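# Parcel shop counter in Coltton to close at the end of October

The parcel counter on Hapeta Road in Coltton will shut at the end of October, leaving the town without a staffed place to collect or send packages. Customers will be directed to the depot at Erkham or to a bank of lockers planned for the station car park.

Trondum, the delivery company that runs the counter, confirmed the closure in a letter to account holders. The company said the lease on the unit ends this autumn and would not be renewed. Two part-time staff have been offered hours at Erkham.

The counter handled 528 parcels in its busiest week last winter, according to figures given to the parish council. In an ordinary week this year the total has been closer to the 431 recorded in June. Trondum said both numbers were below what it needs to keep a staffed site open, and that more of its customers now choose delivery to the door.

A petition against the closure has gathered 2,000 signatures, a large number for a town of this size. Paper copies have been left in the library, the chemist and the café on Mill Lane, and an online version opened in the summer.

Much of what passes over the counter is ordinary household shopping. Toiletries, boxed collectables, phone cases and school shoes make up a good share of it, along with returned clothes. Some people in the town order goods from abroad that are not stocked locally, such as shampoo with Chinese labels, and these often need a signature or a customs payment before they can be handed over.

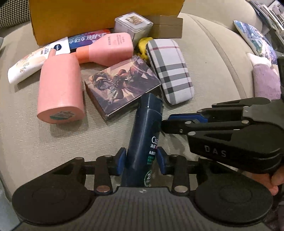

Digby Tawhiri said the lockers would be no use to him for that reason. He told the council meeting that most of his orders had to be signed for, and that he had been given no answer when he asked how a locker would deal with a customs charge. He also pointed out that the last bus back from Erkham leaves at 5.40pm, before many people have finished work.

Trondum said items needing a signature or payment would be held at Erkham for ten days, instead of the present seven. The depot will stay open until 8pm on two evenings a week, although the company has not yet said which. Customers will be able to name another person to collect for them, who will need to bring identification and the card left by the driver.

The lockers are to go against the north wall of the station car park, next to the cycle racks. There will be 102 compartments in three sizes. The largest will take a box up to the size of a small suitcase, and anything bigger will go to the depot. Lockers will open with a code sent by text message or printed on a card for customers without a mobile phone.

Planning permission for the lockers was granted in the spring, but work on the site has not started. The parish council has asked for better lighting in that corner of the car park and for the lowest row of compartments to be kept for people who use wheelchairs. Trondum said it had agreed to the second request and was talking to the owner of the car park about the first.

Councillors also asked whether another business in the town could take the counter on. The chemist looked into it but does not have the storage space. The newsagent by the war memorial said it was interested, though it would need to take out a display and put in shelving — work it would have to pay for itself. Trondum said it pays partner shops a set amount for each parcel and would be willing to meet the newsagent's owners. No date has been fixed.

Small traders may be affected most. Several people who sell goods from home use the counter each afternoon, when the final collection is made at 4.30pm. From November, they will have to book a collection from their own address, for which there is a charge, or drive to Erkham. Lockers will accept prepaid returns but cannot be used to buy postage.

The council voted to write to Trondum asking it to keep the counter open until the lockers are working. It also agreed to ask the bus operator whether a later service from Erkham could be run on the evenings when the depot is open late. Replies to both letters will be read out at the next meeting, which starts at 7pm in the Hapeta Road hall.

Parcels already at the counter on the final day will be moved to Erkham overnight — customers will be sent a new collection card. Anyone with a redirection in place should check that it does not name the Coltton counter, as the address will be taken off the system when the unit closes.

The petition can be signed at the library until the end of the month.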